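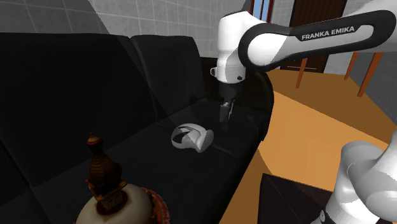 How to check out an overseas children's charity before you give

I get asked to sponsor a child a couple of times a year, usually by someone back from a trip with a phone full of smiling faces. Maybe the charity is wonderful. I'd still spend an evening on it first.

Start with the registration. Look the group up on the government's charity listing under its legal name, which may not be the name on the brochure. If you can't find it, ask for the number. A charity that gets huffy about that has saved you some money.

Next, read the financial return and skip the glossy annual report. Find what was sent overseas and compare it with what was raised. I don't trust any claim that 100 per cent of donations reach the children. Somebody paid for the bank transfers and the stamps.

Then email these questions:

Does my money go to one child or into a general pool?
How many of the children have a living parent, and what is done to keep families together?
Who screens visitors and short-term helpers?
Who runs the home day to day, and do they live in the area?

Give it 2 weeks. A form letter doesn't count as an answer.

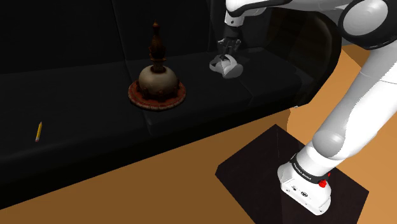
Korkor Agbenyega wrote in to say I'm too hard on the small outfits, where one person may be answering the mail at midnight after a full day's work. Fair enough. Give them longer, but don't drop the question about parents. Plenty of children in so-called orphanages have family nearby, and a cheque to the home can be one more reason to keep them there.

If the answers hold up, give a modest one-time amount and mark your calendar for 6 months later. Write again and ask what has changed. Hold off on monthly giving until you've read the reply.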